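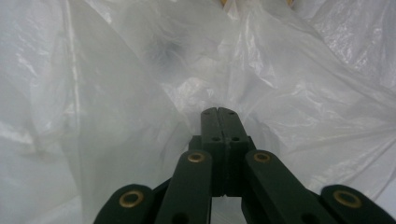 Fig. 1. Translucent white plastic bag.

Consumer Choice and Small Prices
Handout 6: The Bag Charge

Read this before the lecture if you can, or during it if you must. The reading on defaults (Handout 5) is assumed. So is a general awareness of supermarkets.

1. The puzzle

A shopper spends 65 dollars on groceries. At the register she is asked to pay five cents more for a bag. She refuses, on principle, and walks to the car with a melon under one arm and eggs balanced on a box of cereal. Five cents is less than a tenth of a percent of what she just spent. She didn't blink at the price of the melon.

Standard demand theory has trouble with her. If we take her income, the price of the bag and the risk to the eggs, she ought to pay up. Plenty of shoppers don't, and the drop in bags taken after a small charge comes in is often much larger than the drop after a price rise of the same size on anything else in the store. Your job this week is to explain why without using the word "irrational." I will be marking it down wherever it appears.

2. Three towns to argue about

The worksheet uses survey returns from Varnitz, Andov and Firstead. All three have a single large grocery store, which makes life easier for us and duller for the residents.

Varnitz brought in a five-cent charge in April. Surveyors stood at the exit and recorded bags taken per 1,000 customers. Before the charge the figure was 437. After it, 149.

Andov gave customers a five-cent discount for bringing their own bag. In money terms this is the same deal as Varnitz: five cents separates the person with a bag from the person without. Bag use hardly moved. If you are tempted to say that the people of Andov are just like that, go back to Handout 5.

Firstead did nothing about price. Cashiers were told to ask "Do you need a bag?" before reaching for one. Use fell, though by less than in Varnitz, and the cashiers reported being very tired of the question.

3. Explanations on offer

Loss and gain. A charge feels like something taken. A discount feels like something you didn't get, and people are surprisingly calm about those. This is the explanation most of you will write down, and it is fine as far as it goes.

The jump from zero. Going from free to five cents is not the same kind of change as going from five cents to ten. Free things escape notice altogether. Once there is a price, there is a decision, and most of us would rather carry a melon than make a decision at the end of a long line.

Being asked. In Varnitz the cashier also had to ask the question in order to add the charge, so we can't separate the nickel from the conversation. Firstead helps here, a little. Compare the two before you give all the credit to the price.

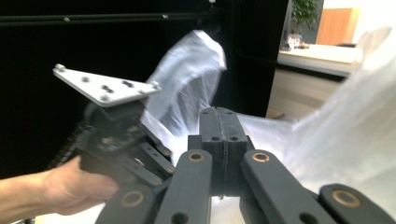 A comment left on last year's course page put the objection well: the surveys only count bags at the door, and a household that stops getting free bags may start buying trash liners instead, so the whole saving could be sitting under the kitchen sink in a thicker plastic.

I wish I had thought of that before writing the worksheet. It is the best short criticism of the Varnitz figures I have seen, and question 3 now exists on account of it. Economists call this substitution or, when it embarrasses a policy, leakage. Free grocery bags have a second career: they line bins, carry wet swimsuits and hold other bags. Take away the free supply and some of that demand goes shopping. How much depends on what people did with the bags, and the surveyors at the exit had no way to know. 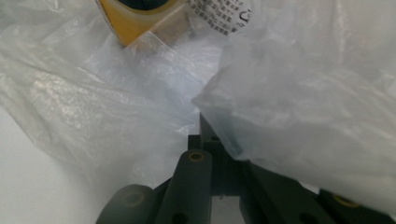 It also matters what you measure. Number of bags, weight of plastic and amount of litter can move in three different directions at once. A town could hand out far fewer bags and use nearly as much plastic by weight. If the aim was fewer bags stuck in trees, it may not care. State the aim first, then pick the measure. You would be amazed how often this is done the other way around - or perhaps you wouldn't.

4. For the worksheet

1. Work out the percentage fall in Varnitz. Show the working, including the easy part.
2. Why might a discount and a charge of equal size produce different results? One paragraph.
3. Suggest a survey that would catch substitution into trash liners. It must be something a resident would agree to answer.
4. The Gautam chain proposes printing "You saved 5 cents" on receipts in Andov. Would you expect this to help? Who would read it?

Answers go in the usual box, stapled. Please do not hand them in inside a bag.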